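Workshop Tips: Teaching a Robot Arm by Hand Without Losing Your Evening

Posted 12/11/2025 by Kerttu Valtonen

The kits all promise the same thing. Grab the arm, do the chore a few times, and it will do the chore for you. I've had a pair of tabletop arms at the Clinstead workshop since spring and I remain unconvinced about the "few times." If you're going to try it anyway, these are the habits that saved me some grief.

Clamp the base before anything else. Two clamps per arm, tightened again after the first ten minutes. A base that creeps a quarter inch will spoil every run you recorded earlier, and you won't notice until the arm closes on air.

Start with something you can drop. The Hokotau forum likes to begin with mugs. Use big toy bricks. They're cheap, they don't roll, and the colors are easy for the camera to tell apart.

Don't believe the number on the box. Mine said 10 demonstrations. I gave it 10 and got an arm that waved at the bricks. At 80 it would pick one up if I set it down exactly where I always had. The people at Wanyama told me 300, and they sell storage cards, so take that as you like.

Move slower than feels natural, but don't stop to think in the middle. Every pause gets recorded along with the rest. I used to hesitate above the stack before letting go, and the arm learned to hesitate too.

Keep your fumbles, some of them. If you miss a grab and recover cleanly, save it. If you miss and swear and knock the lot over, delete it.

Vary the start. Turn a brick on its side, shift the stack a hand's width, lay one with the studs facing you.
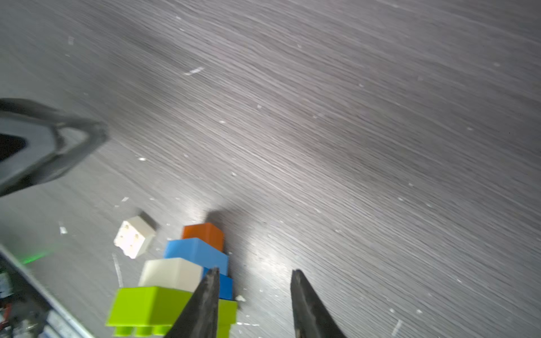
Wipe the table between batches. Crumbs of foam and plastic get everywhere, and I once spent an hour on a "software problem" that went away with a damp cloth.

Steering from a second, matching arm beats a game controller. With the Nokevance joystick add-on I could never feel where the fingers were, and my runs came out jerky. Pushing the arm around directly is fine too, provided your own hand stays out of the camera's view.

Check the finger pads every week. Once the grip surface is scuffed smooth, bricks slip, and you'll blame your demonstrations.

Quit after 3 batches. My fourth is always sloppy, and the arm copies sloppy very well.

Would I trust mine to put away the dishes? No. Ask me again next December.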